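배우는 어떤 일을 할까요?

배우는 드라마나 영화, 연극에서 다른 사람의 모습을 연기하는 사람이에요. 의사가 되기도 하고, 왕이 되기도 하고, 말썽꾸러기 동생이 되기도 해요.

배우가 가장 먼저 받는 것은 대본이에요. 대본에는 인물이 하는 말과 움직임이 적혀 있어요. 인물이 하는 말은 '대사'라고 불러요. 배우는 대사를 외우면서 이 사람이 왜 화가 났는지, 누구를 좋아하는지 생각해 봐요.
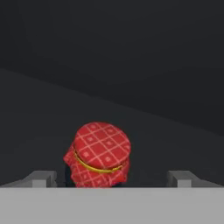
소품도 배우의 연기를 도와줘요. 소품은 배우가 손에 들거나 곁에 두고 쓰는 물건이에요. 컵, 편지, 우산이 모두 소품이 될 수 있어요. 빨간 바탕에 연한 줄이 비스듬히 엇갈린 무늬라면 멀리 앉은 관객의 눈에도 잘 띄겠지요. 소품을 준비하는 사람은 대본을 읽고 필요한 물건을 목록으로 적어 둬요.

드라마는 이야기 순서대로 찍지 않을 때가 많아요. 같은 장소에서 나오는 장면을 모아서 한꺼번에 찍기도 해요. 그래서 배우는 마지막 장면을 첫날에 연기할 수도 있어요.

어린이 연속극 '플런턴'에서 빵집 주인을 맡은 배우 아프로자 셰이크는 8회까지 나왔어요. 대본은 한 회에 거의 100쪽이었어요. 상대역인 오바이둘 칸과는 촬영 전에 두 번씩 대사를 맞춰 보았대요.
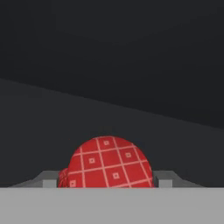
격자무늬가 있는 빨갛고 둥근 물건

연극은 드라마와 달라요. 관객이 바로 앞에 있어서 대사를 틀려도 다시 찍을 수 없어요. 목소리도 뒷자리까지 들리게 내야 해요. 그래서 연극배우는 숨을 깊이 쉬고 또박또박 말하는 연습을 많이 해요.

낱말 풀이
대본: 대사와 움직임을 적은 글
상대역: 함께 연기하는 다른 배우의 역할
소품: 연기할 때 쓰는 작은 물건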